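The workroom table at Clernham, before the big sort-out

We have been meaning to clear this table since July, and every time one of us sits down to do it we find something we had given up for lost, and then of course the kettle goes on and that is the end of the tidying!
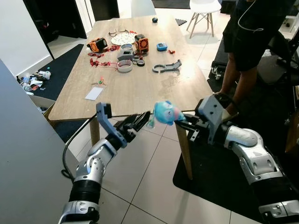

Words by Anisa Osman, March 6, 2022

The little blue plush toy gets pride of place, tag and all. Behind it are the orange and black motors, the small red parts with their thin red wires (Teguh is finding a tin for those), two white spools and a pair of glasses near the spotty plate. If they are yours, do come and say so.

More to follow once we reach the shelves, all 6 of them.

Last updated by Mawar Kusuma
Contact us | © Clernham Workroom | Back to top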